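About Clendesau Workshop

Clendesau is a shared workshop for people who build small robots and the parts that go with them. We have 12 benches, a print room, a metal corner with a drill press and a small lathe, and a parts wall that members keep stocked out of their dues. It was started by Marlene Rezende, who had been building at her kitchen table and needed somewhere to run a saw after dinner.

The workshop is at the back of the Ponness building, Unit 442. The door on the street side is for the upholsterer. Use the one by the loading ramp and ring twice.

What we work on

Most of what gets built here is hand tools and arms at hobby scale. Members have made a camera slider, a seed sorter, a plotter that draws on fabric, and a good many grippers. Grippers suit a shared shop well. They are small, the links can be printed overnight, and a bad one can be taken apart and tried again the same week.

Our longest-running project is Evau, a two-finger gripper that a person carries and works by hand, with a camera that looks down between the jaws. The plans have changed many times. The early versions had flat fingers and a trigger that pinched. The current one uses pivoting links and ribbed pads, and the screws at the joints can be reached with an ordinary driver. Members who finish a pair take them home and use them on whatever is in the house, then bring notes to the bench meeting. Boxes, bags, socks, and cutlery all come up a lot. Small boxes on soft bedding come up more than you would expect, and we have gone through several pad shapes on account of them. 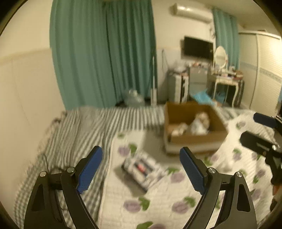 Grippers over a quilted cover, with a small box between the open jaws and a carton behind.

Parts and printing

The print room has 2 machines for members' own work and one kept for shop projects. Black and blue filament are in stock most of the time. For other colors, bring your own spool and write your name on it. Soft filament for finger pads has to be dried first, and the dryer is on the shelf under the window. Please do not run soft filament on the shop machine. It has been cleaned out once already this winter.

Screws, bearings, and springs are in the Ghasemi cabinet, named for the hardware store it came from. Take what you need and mark the sheet. If a drawer is down to its last handful, put the red tag on it.

Classes

We run 2 classes. The first is an evening course on linkages, in which each person draws, prints, and assembles one working gripper. No experience is needed, but you should be comfortable with a screwdriver and a ruler. The second covers wiring and small motors and is meant for people who have finished the first or have built something similar on their own. New sessions open in February. Materials are included in the fee, and you keep what you make.

Joining

Visitors are welcome at open bench, which starts at 6:30 p.m. Come and look around before you sign up. Membership is month to month and includes a key after your safety walk-through. Members under 16 need an adult with them in the metal corner. Lockers are extra and there is usually a wait for the large ones.

If you are working on a build at home and only need a part cut or a second opinion on a joint, bring it along to open bench. The plans for Evau are in a binder by the door, and copies are free to take.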